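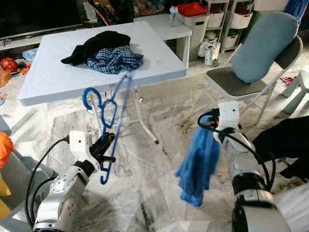
April, notebook 4, laundry station, 3:40 pm

Moved on to hangers today, and I'm more excited than I expected to be! Folding towels was getting stale (112 runs on the log, fine, we know it can do towels). Shirts on hangers need both arms doing different jobs together, the left keeping the hangers steady and the right managing cloth that changes shape every time you move it.

Setup: two blue hangers in the left gripper, blue garment in the right, the black one and the checkered shirt waiting on the folding table.

Things to sort out:

Two hangers in one grip is probably greedy. Yung-ching Kwan wants to try one at a time first and I think she's right, but I'd love to see it peel off the second one by itself.

Finding the collar. A bunched shirt is a lump from most angles. Zimora's grasp picker likes the highest fold, and that could be a sleeve, a hem, anything. Shake first, then look again?

Cable on the right wrist: check slack before any big reach.

So can a machine do the laundry yet? The whole basket, no. A towel, yes. A shirt, I'd say we're close enough that I want to stay late. Target is 100 hanger attempts before we touch buttons.

Ask Flotik about softer finger pads.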